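11/12/20

Long evening in the workshop, and I'm writing this with cold tea next to me because I keep forgetting it's there. I meant to be home by supper. I told Yanti I would be, and she laughed at me over the phone, quite rightly.

The arm is moving the way I want it to, mostly! I have spent so much of this fall on the software (which I still call Nerora, after the name I scribbled on the first page of the notebook back in April, when I thought the whole thing would take me a few weekends) that I had half forgotten how nice it is to stand there and watch it reach for something. Melati came by after work and we cleared off the bench and laid out the kitchen things again, spread wider this time so the arm would have to stretch. She is much better at this part than I am. I line everything up like a shop window, and she comes along behind me and pushes it all out of place, which I suppose is closer to how a real kitchen looks. It is certainly closer to how mine looks.

We did 19 tries at the cup before we stopped. The first few were poor. The wrist came in too low every time, and I was ready to blame the camera until Melati asked, very gently, whether I had changed the table height in the settings after we put the new feet on. I had not. So that was most of an hour gone, and then four good grabs one after another, and I was so pleased I had to go and walk up and down the hallway.

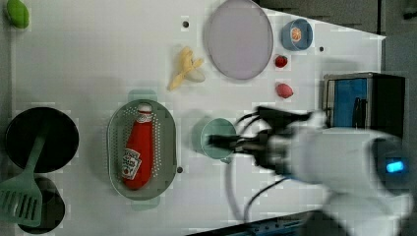 Going for the teal cup, with the ketchup lying in the colander.

The cables are still bothering me. They hang in a loop under the gripper and I worry about them every time it swings toward the near side of the bench. Melati thinks a couple of soft ties farther up would do it. I want to print a proper clip, and I have already drawn three of them, each a little uglier than the one before. We will probably end up with the ties.

Still on the list: slow down the last bit before the fingers close, since it comes in too fast and I flinch. Try the strawberry, which is so small that I've been putting it off. Write to Pladell about the spare fingers, and this time keep a copy of the letter. Sweep under the bench - I dropped a washer there and heard it roll a good long way.

Yanti wants to come and see it next time, and I've said yes, though I'm nervous. She'll ask when it can do the dishes. I told her it can nearly put a cup somewhere else, and she said that was more than I do, and I had no answer to that.

My back hurts from leaning. Washing up my own mug now, and then bed.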